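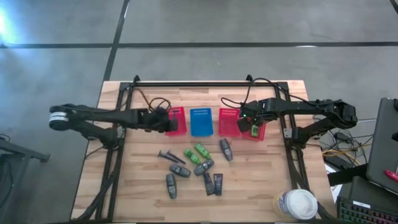
# Corisley Sorting Set

Two-arm tabletop sorting, recorded for the Jultlow policy study. The arms move small mixed parts from the middle of the table into a row of mesh baskets at the back.

## What is in it

- 2538 episodes, 400 of them held out for testing
- One fixed view of the workspace, plus joint positions and gripper state for both arms
- A one-line text instruction per episode, such as "put the green pieces in the right basket"

Parts are scattered by hand before each episode. The basket order is changed between sessions, so do not assume the blue one is always second from the left.

## Method

We trained the same policy twice. The first version predicts both arms together. The second gives each arm its own action head and shares only the image features. Each predicts 40 steps ahead, and we run 6 of those before predicting again.

The joint version did better when both arms had to reach for the same part of the table. With separate heads, the arms sometimes went for one object and both stopped. On parts lying well apart we saw no clear difference.

## Known problems

- Dark parts lying close together are often grasped as a pair. These episodes are kept and marked `double_pick`.
- Cable loops near the wrists can hide a gripper for a few steps.
- Floor glare was not corrected — crop to the tabletop if it bothers your model.

## Contact

Hollis Yazzie (recording), Farzad Moradi (training code). Last updated Sunday, January 14, 2024.

Print this page | E-mail this page

Related items
Bakhtiari gripper calibration notes
Ivbridge episode viewer
Jultlow training configs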